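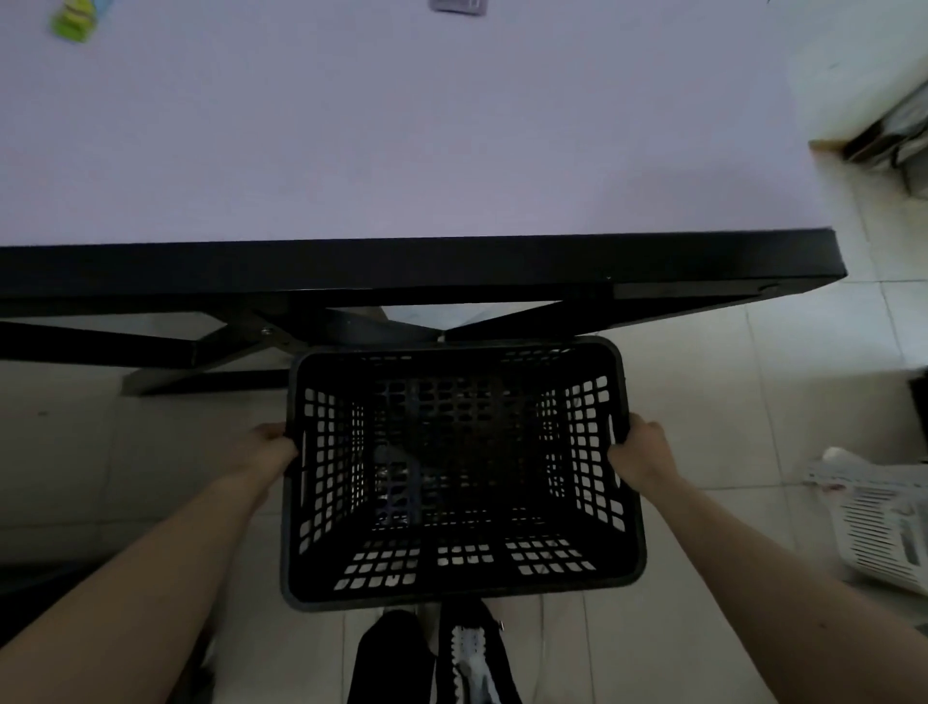 **Figure 2.** Black plastic basket held at the near edge of the table, pale top, X-shaped black legs.

### 4.2 Where the basket goes

I went into this part of the study sure that people would put the basket on the table first and then load it. Plenty did! But in 414 of our 1582 clearing tasks they kept it in their hands at the table edge for a while (see Figure 2), looking for a good spot – or maybe just thinking. I coded these as "hover" and timed them separately from loading. The Vosar table got more hovers than the smaller Gedar one, which surprised me, as it has far more room on top. My hunch is that a big bare surface gives you too many places to choose from. We dropped 13 tasks where the basket went straight to the floor, and I come back to those in Section 5.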